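Consumer Behavior, Unit 5: Does storage make people own less?
Notes by Wanpen Srisuk, revised 18 March 2018

Read the Pundell chapter before class. Read it slowly, and keep a pencil handy for the places where "tidier" quietly turns into "fewer things." Those are two different claims and the chapter has evidence for only one of them.

The Fludley survey is where most of the popular advice comes from. It mailed forms to 300 households and reports on 299, which ought to make you suspicious before you reach the first table. I have never seen a mail survey come back like that. The text says "response" in one place and "contact" in another – ask yourself which one the number belongs to.

Second problem: the people answering had just bought organizers. They were asked if the organizers helped. What would you expect them to say?

Cheng tried something better and followed 17 homes from September until the end of winter, with a list of belongings made at both visits. Small sample, no comparison group, but at least somebody opened the closets. Most homes had more in them at the second visit. Chak-lun Au raised a fair objection in last year's section: winter includes the holidays, so of course they did. I don't think the paper has an answer to that.

Terms to know: sunk cost, endowment effect, self-report bias, container effect (Pundell's word, poorly defined – bring your own definition).
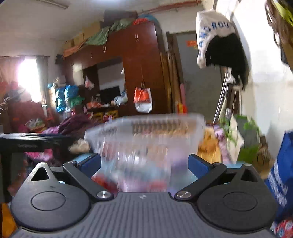

Fig. 1. Clear plastic storage container, with a wooden wardrobe behind.

Clear boxes get a section to themselves in Pundell. The argument is that seeing your things stops you from buying them twice. Maybe. The only source given is the Vodville catalog, and Vodville sells boxes.

For next time: one page on what evidence would change your mind. "More research" is not an answer.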